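**Dellow worktable, pale wood top**
Supplied by Gultodberg. Page revised August 2023.

The Dellow is a plain table for work that needs a clear, light surface: sorting small parts, folding, wrapping parcels, drawing, assembling samples. It was first made for the packing room of our own shop, and customers who came to collect orders began to ask where they could buy it. So we put it in the catalogue.

There is one model and one colour of top. We are sometimes asked for a white version or a dark version, and for the moment the answer is no.

## The top
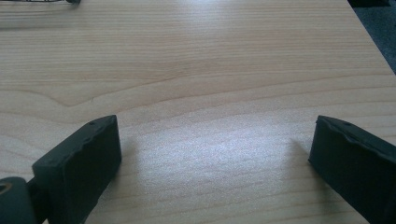

Every Dellow top is finished in clear matte lacquer, without stain. The wood keeps its own colour, a pale blond, and the grain is fine and close. Please expect differences between one top and the next. On some tops the lines are almost straight from end to end, and on others they bend, like the long arch on the left half of this one. A small dark fleck, such as the short one near the middle-left here, is accepted by our inspection and is not a reason for exchange. If you buy two tables to stand side by side, write this in the order notes and Kirsty Niven in our warehouse will choose two tops that are near to each other in colour.

The corners are rounded. We made this change after the first season, when the tables had square corners and people who walked past them all day complained about their hips. The edge itself is also softened by hand with fine paper, so a forearm can rest on it for a long time.

The top is 18 mm thick. It is fixed to the frame from below and no screw comes through to the working side.

## Size

The depth is 690 mm. We tried a deeper top and found that shorter colleagues could not reach the far edge without leaning, so things placed there were forgotten. With 690 mm you can keep a basket or a tray at the back and still have a free area in front of you for both hands.

The width and height are given on the drawing which we send with each quotation. If your doorway is narrow, please tell us. The frame can be delivered in parts, but the top cannot be divided.

## Working with a basket

Most customers order the Femano mesh basket together with the table. It is a low, open basket in black wire mesh, rectangular, and it stands flat on the top without feet. The sides are low enough that you can put your hand in from any direction. You can also see what is left inside without lifting it, and for sorting work this saves more time than one would think.

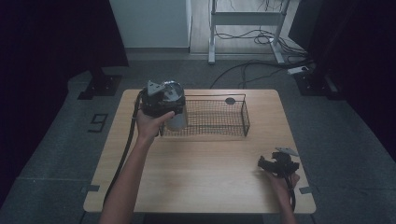 The Femano is sold separately and comes in one size only. It can be left anywhere on the top, but we recommend to keep it near the far edge and a little to the side of your stronger hand. Very small pieces, for example pins or thin washers, can fall through a mesh, so put a saucer or a piece of card in the bottom for those. Do not drag the basket when it is heavy - lift it. The wire is coated, but sand or metal dust under it will scratch the lacquer.

## Floor and position

The table can stand on hard floor or on low carpet. On carpet the legs will sink a little in the first days, so check the level again after one week and turn the adjusting feet if it is needed. There is a spanner for this in the bag with the screws.

If you move the table often and want it to return to the same place, a piece of tape on the floor at the corners is the simplest way. Cables should be led behind the table or along one side, never under the legs. We do not drill cable holes in the tops. Otakar Danko in the workshop did it for one customer, and the lacquer around the hole did not stay nice.

## Cleaning and care

Wipe with a soft cloth, slightly damp, and then with a dry one. For glue marks, use warm water with a drop of dish soap and wait a few minutes before rubbing. Please avoid:

- scouring powder and the green side of a kitchen sponge
- nail polish remover
- silicone spray, also when it is sold for furniture
- hot pots directly on the wood
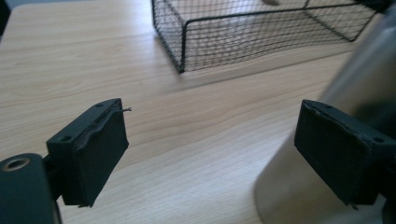

A light scratch can be made less visible with very fine paper, always along the grain and never across it. After this, put on a thin layer of the repair lacquer and leave the table free overnight. The repair lacquer is in a small bottle, and one bottle is included. For a deeper mark it is better to send us photos first. Take them in daylight from the side, so we can judge how deep it goes.

The colour of the wood becomes a bit warmer with the years, mostly near a window. Move your baskets and trays sometimes during the first months, otherwise you may find a lighter rectangle under them.

## Delivery and guarantee

The guarantee on frame and top is 5 years, for home and for workplace use. Lacquer wear from normal work is not included. Delivery goes with Muriithi, to the ground floor. Carrying upstairs must be booked in advance. Tables ordered in November may need longer than usual, as the workshop is then busy with school orders.

Spare feet, screws and repair lacquer can be ordered at any time by post or e-mail. For questions about the table, write to Clotilde Charpentier in customer service. For orders of several tables, or if you need a drawing for your architect, write to Tùng Ngô.

Item no. for the table: Dellow 3000. The Femano basket is listed under accessories.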